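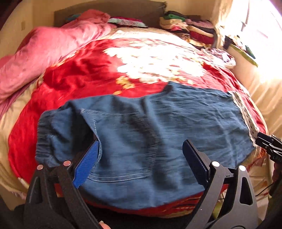 4.2. Jornada de puertas abiertas en Protport

La jornada se celebró en febrero y sirvió para observar cómo manejaban las pinzas manuales personas sin formación previa. Cada visitante recibió una explicación breve y pasó después a la tarea de ropa, que se realizaba sobre una cama. La figura 3 corresponde a esa tarea: los dedos de la pinza, uno con almohadilla azul estriada y otro con almohadilla negra plana, se cierran sobre un pantalón vaquero extendido en una manta roja con motivos florales. Las arrugas de la tela y el extremo recogido de la prenda obligan a elegir bien el punto de agarre.

Figura 3. Agarre de un pantalón vaquero con la pinza manual.

Participaron 72 visitantes, que completaron casi 358 intentos. De ellos, 26 se descartaron por errores de sincronización. Los restantes se incorporaron al conjunto Mestska, descrito en la sección 3, y se anotaron con el mismo protocolo que las grabaciones de Kindamton. Los visitantes tendían a cerrar la pinza antes de alinearla con el pliegue, un error poco frecuente entre los operadores habituales.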